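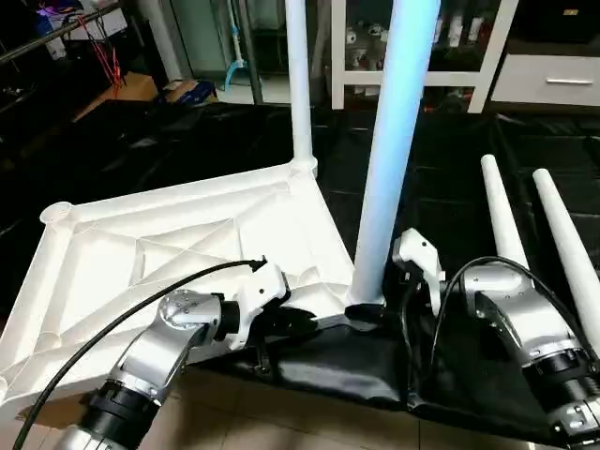

Qui sommes-nous ?

Zonden, c'est d'abord une histoire de tables en plastique. Les blanches, les carrées, celles qu'on retourne sur une bâche pour s'occuper des pieds et qu'on remet debout juste avant l'arrivée des invités. J'en ai monté tellement que je pourrais le faire en dormant (mon dos, lui, préférerait que je dorme tout court !).

J'ai commencé toute seule, avec 12 tables achetées à un camping qui fermait et une remorque prêtée par mon beau-frère. Le premier client voulait une kermesse, le deuxième un baptême, et puis le téléphone a continué de sonner. Aujourd'hui nous louons, nous livrons et nous remettons en état du mobilier d'extérieur : tables, chaises, bancs, et même quelques parasols quand la météo se tient à peu près.

Ce qu'on fait à l'atelier

Chaque table qui rentre passe sur la bâche, plateau contre le sol. On enlève les pieds un par un, on nettoie l'emboîtement (il y a toujours du sable, des miettes, une fois un noyau de cerise parfaitement coincé) et on passe la brosse entre les nervures du dessous. C'est la partie la plus longue et celle que je préfère, allez savoir pourquoi. Les nervures, c'est ce qui donne sa raideur au plateau, alors une fissure à cet endroit et la table part au recyclage.

Les pieds, on les garde. Nous en avons un bac entier, triés par modèle, et si vous avez chez vous une table bancale à qui il en manque un, passez avec elle ! On trouve souvent le bon. Un petit conseil au passage : n'utilisez pas de marteau. On pousse bien droit, avec le poids du corps, et ça rentre.

Nos lieux, nos partenaires

L'atelier se trouve dans l'ancien entrepôt Stamatopoulos, au fond de la cour — sonnez deux fois, la première fait rarement du bruit. Pour les grandes réceptions, jusqu'à 300 personnes, nous travaillons avec la maison Warisano, qui fournit les nappes et la vaisselle. Le service « Sirnon », c'est notre formule de montage sur place : on arrive avec le camion, on installe, on revient démonter le lendemain.

La location se fait à partir de 2 tables, et la livraison est comprise dans un rayon de 20 km. Au-delà on en discute, je suis plutôt arrangeante. La saison démarre en mars, et les samedis partent très vite, alors écrivez-nous tôt, même si vous n'avez pas encore le nombre exact de convives.

Page mise à jour le 16/04/2021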